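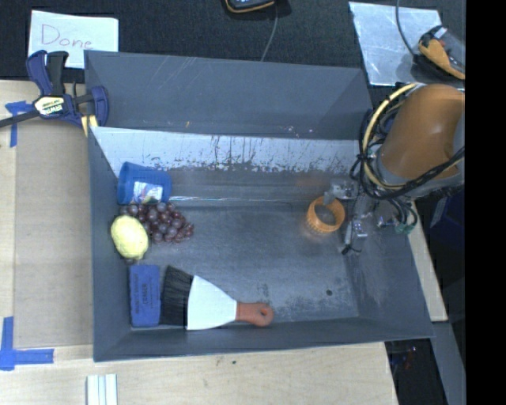
Bin cell, Wednesday morning. Gripper at the orange ring, the other objects over on the left.

Posting our house rules for bin picking, since a few people asked. They cover a small test cell with one arm and one metal bin. If your cell is bigger or faster you will need more than this.

Rule 1. The bin gets clamped before the arm gets power. We use a bar clamp on the corner. A bin that slides a little still looks fine to the operator, but every taught position is now off, and the fingers find the wall before anyone finds the stop button.

Rule 2. Mark the table. Blue tape, stuck flat. If the tape lifts, replace it, don't press it back down. The old rule said "place the bin as before" and we had two people with two ideas of before.

Rule 3. Mixed objects only. A run should have something hard, something round, something with a handle and something with an opening. Grapes, a cup and a brush ask for three different grips. Fourteen blocks ask for one.

Rule 4. Nobody reaches into the bin while the arm is enabled. Not to turn the cup, not to pull an object off the wall. Pause is not disabled. Disable, wait for the light, then reach.

Sneha Mishra wrote rule 4 and she gets to be strict about it. She has sent people back to the desk to reread the sheet, me included.

Rule 5. Don't tidy between picks. If the arm pushes something into a corner, it stays in the corner and the pick gets logged as it was. We threw out most of a week in February because somebody kept moving things back to the middle.

Rule 6. Cables get checked at both ends of the travel. Run the arm slowly to its far left and far right and watch the slack. A loop that hangs nicely at home position can catch on a bin wall at the other end.

Rule 7. Log a miss as a miss. Touched it and dropped it is a miss. Picked up the wrong thing is also a miss, with a note. The Plondlow sheet has a column for "partial" and we leave it blank.

Rule 8. Wear is allowed, damage is not. Scratches on the floor of a bin are normal. A bent rim or a raised burr means the bin comes out. We look at the bin every 2,000 picks and change the finger pads at 3,000, even if they look good.

Ludger Dreßler over at Westerberg changes pads by feel. He says 3,000 is early for soft objects and he may be right. I still prefer a number, as four of us share the cell and we don't all have his hands.

Rule 9. Handwritten status notes are fine. Big letters, one word. But the log is what counts -- if the paper and the log disagree, the log wins and the paper goes in the trash.

Someone asked whether this follows a published standard. No. It's a shop sheet. You still need a proper risk assessment for your own cell, and the sheet doesn't replace one.

Next change will be to rule 6. The Unilau crew wants the cable check done at full reach as well, with the wrist turned. Trying it next month, will post the new wording when it's on the wall.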